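Ticket 69 — Matlala cell, left finger slipping
Opened by: Yasaman Talebi
Status: open

Left finger loses grip on cable picks, 4 fails out of 16. Right one fine. Reseated the pad, torque on the housing screws checked, no change. Wrist cam restarted becuase it was lagging. 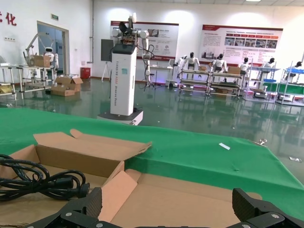 Wrist cam, both fingers over the box, coiled cable by the left one.

Tahmineh — can you send the spare pads from Cikside? Also need the zero offset from March, mine looks off. Dont run the box job till then pls.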